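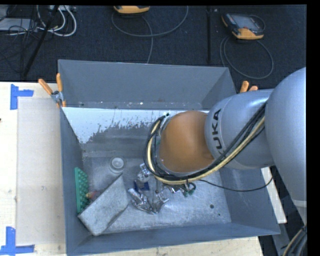

Bins, bumps and a good clear-out

Well, I finally got around to the bin post, and I know at least a few of you have been waiting for it (hi, Rozália!). If you're new here, I keep a running column in the Sovisdale workshop newsletter on storage, scrap and the general business of where stuff ends up, and January is always bin month.

I am a big fan of the plain metal bin. Open top, sloping sides, sits right there on the table so you aren't bending down to the floor forty times an afternoon. Plastic tubs are fine for yarn and paperwork, but once you start dropping blocks and odd panels into them they crack at the corners, and then you have two problems. Metal just gets uglier. The white patch on the far wall of mine is flaking along the bottom and you can see bare metal under it, and the floor is scuffed all over. I keep meaning to sand that patch back and I keep not doing it. Géza Kelemen says a quick go with a wire brush and a coat of primer would sort it out in an evening, and he's probably right, but he has said that about my back gate too.

What I did want to talk about is how things go in. For years I laid everything flat, which looks neat until you want the piece at the bottom. Now the thin stuff stands upright against the left wall, like that green panel with the bumps, and the chunky stuff can lean beside it. The big grey block is on a diagonal and I've made my peace with that – it's easy to grab by the top end, and there's still bare floor over on the right for whatever comes next.

A couple of you wrote in after the last issue to ask about liners. I tried one from Wanura and took it out again after a week. It bunched up in the corners and small bits kept sliding underneath, so I was forever lifting the whole thing out to find a washer. If your parts scratch easily you may feel differently! Rozália Vass swears by an old bath towel, folded once, and she's offered to write it up for the next issue if I promise not to edit out her jokes.

Anyway, the swap shelf is open again at the Rácz end of the building, from 2 in the afternoon until we lock up at 7. There are two spare metal bins on it, both dented, both free. Please bring your own gloves for lifting them, the rims are sharper than they look, and leave a note on the clipboard if you take one so I can cross it off my list.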